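Search stories
Type and press enter

The Umlow Egg Round

The year I turned eleven my mother decided I was too much indoors, and she gave me to Yvonne Staniforth for the summer. I say gave. There was a conversation at the gate that I wasn't in, and the next morning I was up at six with a jumper over my pyjama top, sitting in the front of a van that smelled of straw and extra strong mints.

Yvonne did eggs. She had the hens up behind the chapel at Umlow, and she did the round herself, every lane between the river and the main road, forty houses and a pub. I'd been frightened of her since infants' school because she once told me my shoes were on the wrong feet, in front of everybody, and they were.

"You carry, I'll talk," she said. Those were all the instructions I ever got.

So I carried. I learned which dogs were all mouth and which gate you had to lift before you pushed it. I learned that old Mr Moncrieff — Niall, though I'd have died before calling him that — wanted his half dozen left inside the meter cupboard so that his sister wouldn't know he was having them fried. His sister also bought half a dozen, and hers went under a bucket so that he wouldn't know about the cakes. They lived in the same house. Yvonne had been keeping this up for years and never so much as smiled about it.

The last call was always Mrs Sadeghi, at the top of Kakance Hill. I don't know who named it that, it's hardly a hill, but it felt like one with a tray in your arms. Niloufar Sadeghi had come to Umlow with her husband to run the chemist's, and then he had died and she had stayed on, and there were people in the village who were still waiting for her to go. She bought a dozen every time. One woman, on her own, a dozen!

"What does she do with them all?" I asked in the van.

"Eats them," said Yvonne.

But I'd got it into my head that there was something in it, the way you do at eleven, and one morning I dawdled. I put the eggs down on the step and then I picked them up again and knocked, which we never did. Mrs Sadeghi opened the door with flour up to her elbows and looked at me, and then over my head at the van, where Yvonne was suddenly very interested in her wing mirror.

"Ah," she said. "You've sent the child."

I hadn't been sent, but I went in. The kitchen was hot and every surface had something cooling on it, little yellow biscuits and a great flat green omelette thing cut in diamonds. She gave me a diamond in a piece of kitchen paper. It was all herbs, and I didn't like it, and then I did. She gave me a second piece in a second sheet of paper, folded over very carefully, and said, "For her."

I took it out to the van. Yvonne ate it looking straight ahead through the windscreen. It took her a long time. Then she wiped her fingers one after another and said, "Too much dill," and started the engine, and we went down the hill much faster than we usually did.

I pieced the rest together over years, mostly from my mother, who got it from Deisy Apaza at the pub. They'd been great friends once, those two. They'd had a falling-out one October over something said at the funeral, or something not said, I've heard it both ways. Neither of them would climb down. But Mrs Sadeghi had never stopped her order, and Yvonne had never once put a cracked one in it. She used to pick that dozen out herself the night before, holding each one up to the lamp and setting it down as if it might hear her.

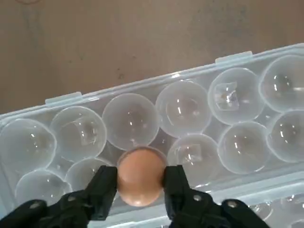

One brown egg and its place in the carton.

I knocked again the next morning, and the one after that. There was always a piece for me and a piece for her, and always a verdict to carry back. Too salty. Bit dry. "Tell her it wants longer." I stopped telling Mrs Sadeghi the verdicts exactly as given. I told her Yvonne said it was very nice, and Mrs Sadeghi said, "She did not," and looked so pleased that I had to study the floor.

In the last week of the holidays it rained so hard the wipers couldn't keep up. I got the dozen under my coat and had my hand on the door when Yvonne switched off the engine.

"Give them here," she said. "You'll only drop them."

I never had dropped any. I gave them to her, though, and I sat in the van with the windows steaming up and ate all the mints. She was in there so long that I fell asleep, and when she came back she had a tin on her lap and flour on her cardigan, and she told me my shoes wanted polishing.

Posted 7 Jun 2018

Contact | © Janaína Damasceno | Back to top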